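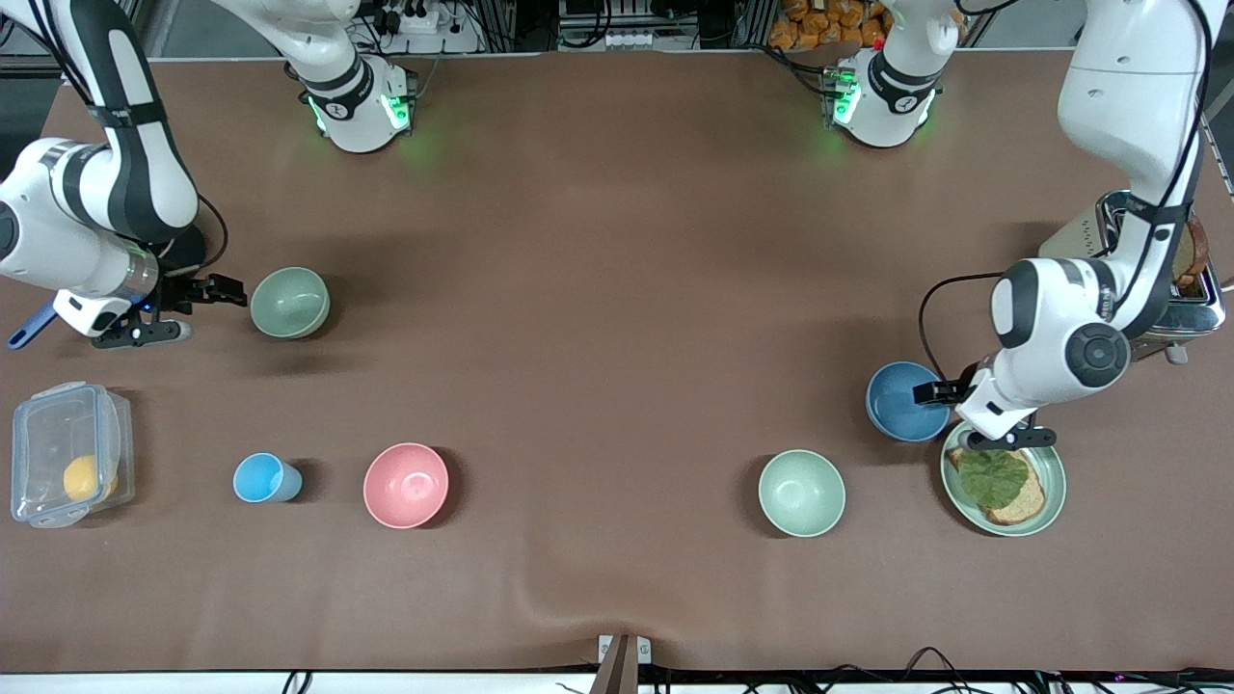 Bronisława Lis wrote in last month that her upload finally holds through a whole video call, and could we please do her sister's road next! We'd love to. As of June, 683 of the 1000 homes in the Olley grant area can order fiber, and 297 have signed up (well ahead of our plan for this stage). Anas Erraji has the Stanis cabinet live, and Khoury Lane follows once the 2 pole permits clear. Splicing crews are booked through August, and the next payment request covers their hours plus drop cable.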